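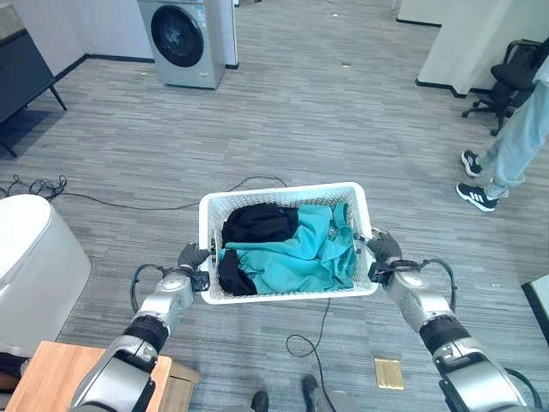
Small Loads Belong in a Mesh Basket

September - by R. Dumitrescu - 2 min read

A tall hamper hides its contents and invites overfilling. A rectangular plastic basket with perforated sides suits three garments well, teal and black together. The rolled rim gives a grip at both short ends, and the load stays level. Wash it at that size - waiting for a full drum only makes the pile heavier.

Comments

Tesville reader: Dark colors separate in my house.

Prorholm4: Mesh snags knits. I use canvas.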